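Neighbors > People > Conversations

Search stories Search Clear

Front Page People Food Archive Contact

The Man Who Reads the Minutes

Dehua Jia has read every set of town minutes Bolger ever kept, and he would like you to know that 1961 was slow.

"They argued over one bench," he says. "Three meetings. In the end they bought a bench."

Jia moved here from Irkport to run a shoe repair shop and went looking for the history of his building. The clerk handed him a box. He brought it back and asked for the next one, and 17 years later he is the person people call when they want to know who let the road to Sudel get so bad. (It was a man named in the minutes only as "the gentleman from the feed store.")

He has opinions on minute-takers. His favorite is Xiaoyan Duan, who held the job until she retired last July and who once recorded a shouting match as "Discussion continued."

"Everything is in there," Jia says. "You just have to know how she writes when she's mad. The sentences get shorter."

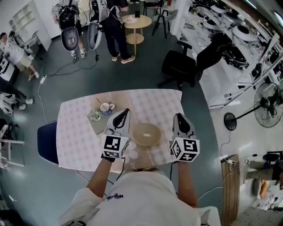

Duan, reached by phone, denies being mad. "I had a cramp in my hand," she says.

The index he keeps on cards is up to 870 entries. Dogs have their own drawer. So does parking, though he finds parking dull and has been known to file it under Weather. His daughter Zixuan has offered to put the whole thing on a computer. He has told her he is considering it — he has been considering it since she was in high school.

What does he get out of it?

"Company," he says, and then looks annoyed at having said so. "Also I win arguments."

He won one last month, when Baoshan Cao claimed at the barber's that the town had never owned a snowplow. Card 361 says it did. It was sold to Melano, which complained about the brakes.

Cao has asked to see the card again.

Front Page People Food Archive Contact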